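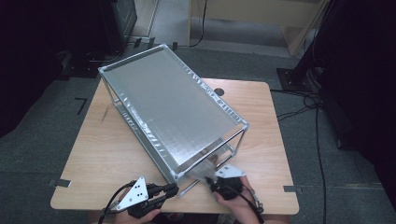
Matei Seed-Starting Mix, 21-Quart Bag
Item 3775
Sold by Fivance Garden Supply

Dirt, but with the interesting parts taken out. Matei is a fine, light mix for starting vegetables, herbs and flowers indoors, at that stage of the year when the garden is frozen and you have ordered far too many tomatoes. It holds water well, drains when you overdo it, and is screened fine enough that a lettuce seed doesn't have to climb over a log to see daylight.

There is very little plant food in it. A seed packs its own lunch, and for the first couple of weeks that's all it wants. Once the second set of leaves shows up you can begin feeding at quarter strength, or move the seedlings into Dikatitz Potting Mix (sold separately, as you guessed).

What's in the bag
Peat moss, fine perlite, a little ground limestone and a wetting agent. No bark, no moisture crystals, no mystery twigs.

How to use it
Tip what you need into a bucket and add warm water. Stir. It will float around looking offended for a few minutes and then give in. You want it damp enough to clump in your fist without dripping down your sleeve.

Fill trays or cells to the top, tap them once on the table and top them off. Don't pack it down. Sow at the depth on the seed packet, cover, label. Label again if you're growing more than one kind of pepper. Everybody believes they'll remember which end of the tray was the hot ones.

Keep trays somewhere warm until the seeds sprout, then get them under good light the same day. A sunny windowsill in winter is mostly a windowsill. Any sturdy shelf or rack will hold trays as long as it sits level; if it leans, one end gets a swamp and the other gets a desert.

Size and storage
One bag fills 13 standard trays, or fewer if you're generous. Fold the top over and clip it shut between uses. An open bag in a damp garage will raise its own crop of fungus gnats, which are not covered by the guarantee.

Common questions

Can I reuse it?
For seeds, no. Dump it in a flower bed or on the compost.

There's white fuzz on top. Is it ruined?
Probably not. Water less, run a small fan nearby and scrape off the worst of it.

Can I use it for houseplants?
You can, though they'll be hungry by October.

Shipping and returns
Ships in 4 business days by ground. Unopened bags may be returned. Opened bags may be kept and thought about.

Also from Fivance
Wanico Tray Covers, clear
Wanico Plant Labels
Dikatitz Potting Mix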